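Sunday, September 29, 2024

**1/** Long thread tonight, so get your tea first. The Bretdale robotics club finished its third week of the fall season and I promised several parents I'd write up what we're doing in there on weekends. I've been helping with this club for 10 years and I still come home too wound up to eat dinner.

**2/** For anyone new: we're a community club, middle school and up, and every fall we do one big project together before the kids split into teams for the spring contest at Stustis in March. Other years we built things that drive around. This year they voted for kitchens. I was outvoted (I wanted boats again) and I have made my peace with it.

**3/** The project is called Jibrin. The kids picked the name and they will not tell me what it means, though there is a lot of giggling whenever I say it out loud. Jibrin is a simulated kitchen helper. The whole thing lives on the computers, which means no soldering burns this season and a much smaller bill for broken parts.

**4/** We have 19 kids signed up, our biggest group ever, and 6 laptops that can run the simulator without sounding like a hair dryer. So they work in little crews and trade off. One drives, one reads the log, one keeps the notebook, and whoever is left over has opinions.

**5/** The task sounds so simple when you say it to a grown-up. Move the hand over the counter, pick up one thing, put it down where you were told to. That's all! Then you sit down and try it and discover how much your own arm has been doing for you all these years without a word of thanks.
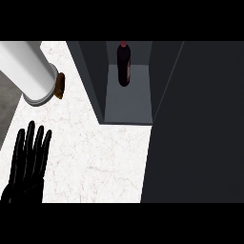

**6/** Fingers are the hard part, as it happens. Last season's gripper had two flat jaws and the kids got very good at it – open, close, done. A hand with long fingers gives you so many more choices, and every one of those choices is a number somebody has to type in. Two of the crews spent the whole first hour just on how far apart the fingers ought to be before the hand comes down.

**7/** Round things are giving everyone fits. If you come at a cylinder from the end, you need one kind of grip, and if it's lying on its side, you need another, and if you nudge it the wrong way, off it rolls. One crew made a paper tube and practiced on the carpet with their real hands, narrating every joint out loud. I wish I'd recorded it. It was the best engineering I heard all day.

**8/** Bottles standing up are a different headache. You'd think upright would be easier, and it is, until there are walls nearby. Then the wrist has to fit too, and the kids keep forgetting that the wrist exists. We now have a sign on the whiteboard that says WHERE IS YOUR WRIST in three colors of marker.

**9/** A word on how we score it. Each crew writes its plan down before touching the keyboard, then gets 100 tries in the simulator with the start position changed a little every time. We log all of them, good and bad. I'm fussy about the bad ones. A crew that can tell me why a try went wrong gets just as much credit from me as a crew that got lucky.

**10/** Some of you asked about Erkus, the old planning program we used last year. We still have it, and the older kids still grumble that it was faster. They're right, but the new setup lets the younger ones see the path before the hand moves, and I'll take slower if it means a sixth grader can point at the screen and say "that's going to hit the wall."

**11/** What we could use, if you have it lying around: graph-paper notebooks, a power strip with a long cord, and snacks that don't leave orange dust on the keys. Please, I beg you, about the orange dust.

**12/** Next session we start on placing, meaning letting go of a thing gently once you've got it. Doors open at the usual time, side entrance, and parents are welcome to sit in the back. If your kid left a green water bottle, it's on my kitchen windowsill and I'll bring it along.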